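The Blue Cup

by Seema Mittal

Pramila Tyagi put the black cloth on the table at the start of November and told the rest of us to leave it there. It covered the ink stains. After that she went on leave, and the table was ours. 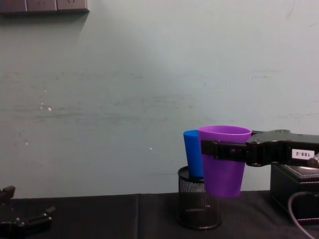
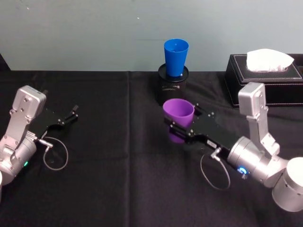
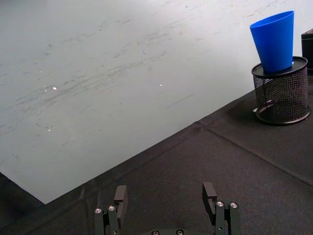
Calness Quarterly, Issue 70

The cups came from the Trinberg closing sale. Marcus Strickland had gone for shelving and come back with a bag of plastic cups and a pen holder made of wire mesh. He paid two dollars for the lot. Dinesh said that was too much, and Marcus said he could drink out of his hands, then.

I took the blue one. I liked the color and I was nearest the bag. Brahim took the purple one. We wrote nothing on them, and for a week everyone drank out of the cup they had picked and put it back on the table when they were done.

Our office handled returns for Bradum, mostly lamps. People sent them back with the cord wrapped around the base and a note inside the box. Part of my job was to read the notes. They were supposed to say what was wrong with the lamp, but many of them were about other things. One woman wrote that the lamp was fine and her husband had moved out and she no longer needed one on that side of the bed. I gave her the refund. There was a code for it, change of circumstances, and I used it often.

Brahim Kettani worked at the desk behind mine. He had come over from the Arrieta office when they shut the second floor there, and he was careful with his things in the way of a person who has had to carry them out in a box. He folded his jacket. He rinsed the purple cup after every use and stood it right way up on a paper napkin. At lunch he took one tissue from the box, never two, and laid it on his knee.

One morning I came in and my cup was standing in the pen holder.

I thought Marcus had done it. The pens were in the drawer, all of them, with a rubber band around them. I took the cup out, made my tea, washed the cup and left it by the tissues. The next morning it was back in the holder.

"Is that you?" I asked Marcus.

"Is what me?"

"The cup."

He looked at the cup and then at me. "I don't touch your cup," he said.

I asked Dinesh Nishad, who had keys and was usually first in. He said he had seen it there and thought it was some system of mine. He said it looked all right. I said that wasn't what I was asking.

I could have asked Brahim, and I didn't. We had spoken perhaps six times by then, always about lamps. He had a way of waiting before he answered that made me hear my own question over again.

So I let it go on. I drank my tea, I washed the cup, I left it somewhere different every evening – the windowsill, the top of the printer, once inside my desk with the drawer shut. In the morning it was in the holder, except for the time with the drawer. That time the holder was empty and had been moved to my end of the table.

My mother called that week about the apartment. She wanted to know whether I was keeping it now that I was by myself. I said I hadn't decided. She said the rent was the rent whether I decided or not. I stood in the hallway with the phone and looked through the door at the table. Brahim was there with his back to me. He was running the edge of his hand along the cloth to get the wrinkles out, and they came back behind his hand as he went.

The 15 Nov 2019 entry in the returns log is in my writing. It says 200 units, Calness warehouse, hold for inspection. They were all one model, and it meant staying late. Marcus had a child to pick up. Dinesh stayed until he had to catch his bus. By the end it was me and Brahim and a great many lamps.

We plugged them in one at a time. He held and I wrote. Most of them worked.

When we stopped he went and washed both cups, mine too, without asking. He stood the purple one on its napkin. He put the blue one in the mesh holder and turned it a little until it sat straight.

"You knock it over," he said. "With your sleeve, when you reach for the phone. Three times in the first week."

I said I hadn't noticed.

"You were reading the notes," he said.

He got his jacket and unfolded it. I turned off the last of the lamps and put it back in its box, and we looked for the tape, and it was in the drawer with the pens.

Pramila came back the week after. She said the cloth had held up well. She wanted to know why there were no pens in the pen holder, and Marcus told her to ask me, and I said I would find another place for them.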